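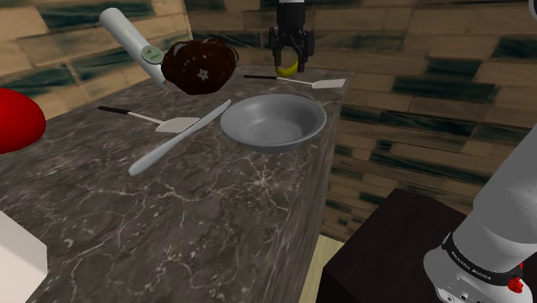 *Computer rendering of a shallow, round grey bowl on a veined marble benchtop.*

**Fruit ripening** is the set of changes that turns a hard, sour or starchy fruit into something an animal wants to eat. Colour, smell, texture and sweetness all shift together, often within a few days, and it is one of the most remarkable bits of plant chemistry that anyone can follow at home.

## Two kinds of fruit

Fruits are commonly sorted by what they do after picking. *Climacteric* fruits, among them apples, pears, mangoes, avocados, tomatoes and bananas, can go on ripening off the plant. Their breathing rate climbs sharply as ripening sets in, and they give off a burst of ethylene gas. *Non-climacteric* fruits such as grapes, strawberries, cherries and citrus have no such burst. A sour grape will soften and shrivel on the bench, but it won't get much sweeter.

The line is blurrier than it sounds. Melons are a wonderful muddle, with some types falling on one side and some on the other, and even the non-climacteric fruits respond to ethylene in small ways (degreened oranges being the best known case).

## What changes

Ethylene switches on a whole crowd of genes. Enzymes break starch into sugars, loosen the pectin that glues cell walls together, and take apart the green chlorophyll so that the yellows and reds underneath can show. Acids usually drop. Tannins, the compounds that make an unripe persimmon so spectacularly mouth-drying, bind up and lose their bite.

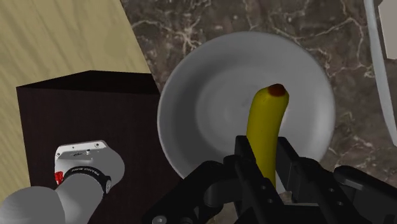
*Rendering of a banana, bright yellow, with a dark reddish-brown stem tip.*

Aroma comes late and is the real showpiece! Ripe bananas owe much of their smell to isoamyl acetate, an ester that also turns up in some wheat beers. A ripe mango gives off a far more tangled mix of compounds, and varieties can differ so much that growers tell them apart with their eyes shut.

## Early knowledge

People were steering the process long before they could name the gas behind it. In ancient Egypt, sycamore figs were gashed to hurry them along, and wounding is now known to raise ethylene. Storing fruit in a closed room with smouldering incense was an old Chinese practice. The plant hormone itself was tracked down in the early twentieth century, after leaking street lighting gas was found to make nearby trees drop their leaves.

## In the home

Household methods vary a lot, and collecting them has become a lively corner of food history. Yufang Long's *The Ploltberg Pantry Book* gathers 1223 handwritten notes on keeping fruit, of which 57 deal with pears alone. Several bury the pears in oats. Amarachi Ogunleye has written a fine companion essay on mangoes kept in rice.

A paper bag works on the same idea, trapping ethylene while letting moisture out. Cold does the opposite and slows nearly everything down, although tropical fruits can be harmed by it: banana skins blacken in the fridge, even while the flesh stays pale and good to eat.

## See also

- Ethylene
- Chilling injury
- Bletting
- Controlled atmosphere storage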